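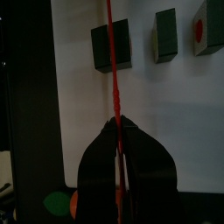 Pikunine satellite finishes thermal vacuum test in Penditz

The small satellite Pikunine has completed its thermal vacuum test at the Penditz test center and will now be prepared for the transport to the launch site at Mastness. The project team confirmed this in a short statement in the morning. The launch is still planned for May.

Pikunine stayed in the vacuum chamber for 21 days. During this time it was heated and cooled again and again, in the same way as it will be in orbit, where it will pass from sunlight into the shadow of the Earth on every revolution. The on-board computer, the radio and both batteries were switched on for most of the test, and the team in the control room practiced the first commands which will be sent after separation from the rocket.

The satellite has a mass of 41 kilograms. It carries two instruments. The first one is a radiometer for measuring the water vapor in the upper part of the atmosphere, and the second is a small receiver that listens to the signals of navigation satellites when they pass through the air near the horizon. From the bending of these signals it is possible to calculate temperature and pressure at different heights. Weather services have used this method for many years, but the receiver on Pikunine needs much less power than older models, and the team wants to find out how good the data can be under such conditions.

One problem was found during the test. A heater on the radiometer did not switch off at the correct temperature when the chamber was in a cold phase. The engineers stopped the cycle, read out the data and found a wrong value in a table of the software. After the value was corrected, the cold phase was started again from the beginning, and the heater worked as expected until the end of the test. According to the statement, no part of the hardware has to be changed. A report about the heater will be discussed at the flight readiness review, together with the results of the vibration test from last fall.

After the chamber was opened, the satellite was moved back to the clean room. The remaining work there includes a last alignment check of the star tracker, the cleaning of the radiometer mirror and the installation of the solar panels, which had been tested separately. The propulsion tank will be filled only in Mastness. For this step, a separate hall is available at the launch site, with its own ventilation and its own access rules.

The transport will be made by road and then by ship. The container has been used before for another satellite of similar size and was adapted with new shock absorbers. It is filled with dry nitrogen, and sensors record temperature, humidity and every shock on the way. When the container arrives, the team will first look at these records before the lid is opened. Air transport was also considered in the planning phase, but the runway near Mastness is closed for repair and will not be opened again before the summer.

Pikunine will fly on a Dawber rocket, a launcher with two stages which burns kerosene and liquid oxygen. It will be the main passenger. The target is a circular orbit over the poles at a height of around 660 kilometers. From there the satellite can see nearly every place on Earth, and it will pass over the ground station in Penditz several times a day. A second antenna at Mastness will be used during the first weeks, so that the operators have more contacts in the time when most problems normally appear.

The previous Dawber flight was successful, but it was delayed several times. On two attempts the countdown was stopped automatically in the last minute by a pressure reading in the first stage. The company has since changed the valve concerned and has carried out a static firing of the complete stage. It has promised to give the result of this firing to all its customers before the next campaign begins. The Pikunine team says it has received a first version of the document and has sent back some questions.

The launch window opens shortly before sunrise local time and is rather short on each day, as the orbit must have a fixed position in relation to the Sun. If the rocket cannot start in the window, the next attempt is possible on the following day. Strong wind at high altitude is the most frequent cause of delays in Mastness in spring. Fishing boats have to leave a zone to the north of the site for the hours around the launch, and the local harbor office will publish the coordinates of this zone as soon as the date is fixed. The coastal road will be closed for the same period. Visitors can watch from the hill behind the old lighthouse, where parking is limited.

About one hour after liftoff, Pikunine should separate from the second stage and unfold its solar panels. The first signal is expected over Mastness on the following pass. In the first days only the basic functions will be checked. The receiver will be switched on in the second week, and the radiometer later, when the remaining moisture has left the structure and cannot settle on the cold mirror anymore. The routine measurements are planned to begin three months after launch and to continue for two years. Fuel is on board for a longer time, and the team has already asked for money for an extension, but no decision has been made.

At the end of the mission the satellite will use its last fuel to lower the orbit. It will then burn up in the atmosphere.

All data will be free of charge for research institutes and weather services. The first sets will be published after calibration, with a description of the format and a small program for reading the files. Groups that want to compare the radiometer data with their own balloon measurements can already register on the project page, and a training course for users will take place in Penditz in the fall. The language of the course is English.

The flight readiness review will be held before the container leaves Penditz. The exact launch date will be announced after this meeting.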